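# Automated Folding at a Garment Return Center: Effects on Work Content and Staffing

Project report, Work Systems module
Kalkidan Endale, Vivek Dubey
Submitted 18/10/2021

## 1. Background

Mitamau handles returned clothing for online sellers. Parcels are opened, garments are checked, folded and bagged, and the bags go back to stock or to a clearance buyer. The work is done on two floors. The upper floor takes in parcels and grades the garments. The lower floor folds, bags and labels.

Folding has always been manual. In March the company began a trial in which part of the folding was moved to two-armed robot cells. The conveyor and tote software, called Rarkton, was already in place and was changed only to add a route to the cells.

We were asked by our supervisor, Esther Kombo, to look at the trial from the side of the people on the lower floor. Throughput of the machines was outside our task. We mention it only where it affects how the manual tables are loaded.

## 2. Questions

1. Which tasks moved from people to the cells, and which new tasks appeared?
2. How did the mix of garments at the manual tables change?
3. How do the folders rate the change in pace, physical load and contact with coworkers?

## 3. Method

We used three sources.

**Tote records.** Rarkton logs each tote with a garment class and a destination. We received an export of 1,427 tote records from the trial period. Of these, 188 had no garment class and were left out of the comparison of classes. They were kept for the counts by destination.

**Observation.** We spent 136 hours on the lower floor, split between early and late shifts. One of us stayed at the manual tables and the other stood near the cells. Notes were taken on paper against a fixed list of task codes and typed up the same evening. The code list was changed once, early on, when it became clear that "waiting" had to be separated from "waiting for a cell to be cleared."

**Interviews.** We interviewed 4 people: two folders, one cell attendant and the floor lead, Bhupendra Rathore. Interviews took place in the break room during paid time. The folders asked not to be named.

Coding of the interview notes was done by each of us alone and then compared. Where we disagreed, the passage was coded twice and marked.

## 4. Work before the trial

A folder at Mitamau took a tote from the roller track, emptied it onto the table, and folded whatever was in it. A tote could hold shirts, trousers, children's clothes, knitwear or a mix. Folders described this variety as the main thing that broke up the shift. Easy garments were used to catch up after hard ones.

The folding standard is set by the seller. Belhaj, the largest of the sellers by tote count, wants sleeves folded behind the body and a flat front. Goltex accepts a plain half fold for most classes. Experienced folders knew the standards by heart and did not look at the card above the table. Newer folders did, and often asked the next table.

## 5. Work during the trial

### 5.1 Tasks that moved

The cells receive single-class totes: T-shirts and long-sleeved shirts without buttons. Trousers, anything with a hood, and anything with a zipper stay with people. The attendant lays out a garment, starts the cycle and removes the result. If the fold is poor, the attendant either resets the garment or puts it in a side tote that goes to the manual tables.

### 5.2 Tasks that appeared

Five task codes had to be added for the attendant: laying out, starting, clearing, judging the fold, and routing rejects. Judging took more attention than we had expected. There is no written limit for how crooked a fold may be. The attendant we interviewed used her own sense of what a seller would send back, built up over years at the tables. A new hire would not have this.

Clearing covers every case where a garment slips, bunches or is left half folded. The rule is that the attendant waits until both arms have stopped before reaching in. This rule was followed every time we watched.

### 5.3 What was left at the manual tables

With the plain shirts gone, the tables received a higher share of hard garments. Both folders raised this without being asked. One said that the day was now "all corners." The hourly target was the same as before the trial, although it had been set for a mixed load.

Mr. Rathore confirmed that the target had not been reviewed. He had asked for a review and expected one after the trial. Until then he was using his own judgment when a folder fell short – in practice this meant not recording it.

The second effect concerns the side tote. Rejects from the cells arrive partly folded and have to be shaken out before the work can start. They count as one garment, like any other. The folders did not object to the amount of this work but to its being invisible in the numbers.

### 5.4 Physical load

Folders reported less reaching, since the side totes are placed on a stand at table height. The attendant reported more standing. The cells have no stool, and the space between them is too narrow for one. She also leaned forward to lay out each garment, and named her lower back as the part that was tired at the end of a shift.

### 5.5 Contact with coworkers

Before the trial the tables stood in two facing rows. One row was shortened to make room for the cells, and the remaining tables were turned to face the wall. Folders who had worked across from each other now stand side by side with more distance between them. Questions about folding standards, which used to be settled by showing, are now settled by walking over or are not asked.

The attendant works alone for most of the shift. She considered the work more interesting than folding and wished to keep it. She also said that a second attendant would help, mainly for judging doubtful folds.

## 6. Work in the cell

The manual step that remains largest in the cell is laying out, followed by judging. Both depend on how the cloth behaves, and cloth with sleeves is the harder case.

Two stages of work on blue cloth, with both arms over the patterned table cover:
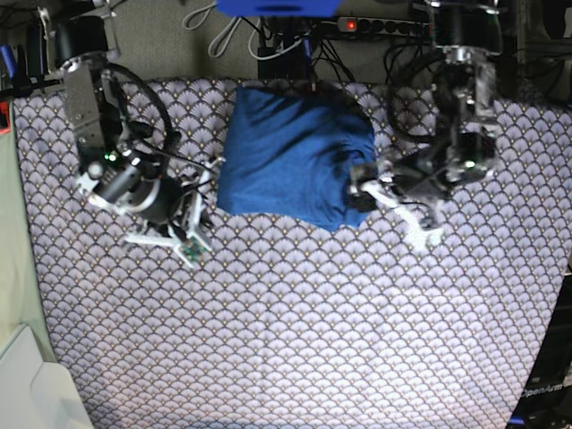
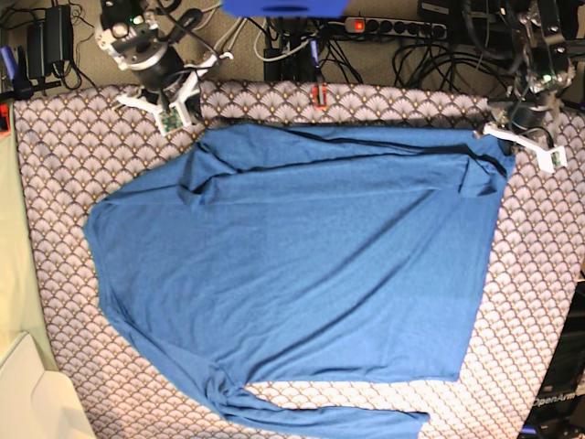 Long sleeves were the most common cause of a reset in our notes. A sleeve that lies twisted can stay twisted through the whole cycle, and the attendant then has to decide whether it shows from the front. For Goltex totes she usually let it pass. For Belhaj totes she did not.

We think this decision should be treated as skilled work. It is now described in the staffing plan as "machine support" and placed in a lower pay group than folding. The attendant was moved from a folding position and keeps her former pay for the length of the trial. What happens afterward has not been settled.

## 7. Limits

The interviews are few, and all were with people who had stayed on the lower floor. We were not able to speak with those who had moved upstairs. The observation hours are uneven, with more early shifts than late ones. The tote records show where a tote was sent but not how long each garment took, so statements about effort rest on observation and interviews only.

Our presence may also have affected the rule about reaching in. The attendant knew what we were coding.

## 8. Recommendations

- Set a separate hourly target for the manual tables, based on the present mix of garments.
- Count side-tote garments under their own class in Rarkton.
- Write down the fold limits for each seller, with the attendant taking part.
- Turn the remaining tables so that folders face each other again.
- Provide a standing mat and a second attendant during the late shift.
- Review the pay group of the attendant position before the trial ends.

A draft was sent to Mr. Rathore, who corrected our description of the roller track and had no other changes. Kiran Katiyar checked the tote record counts against the export. The task code list and the interview guide are in the appendix, which is bound separately.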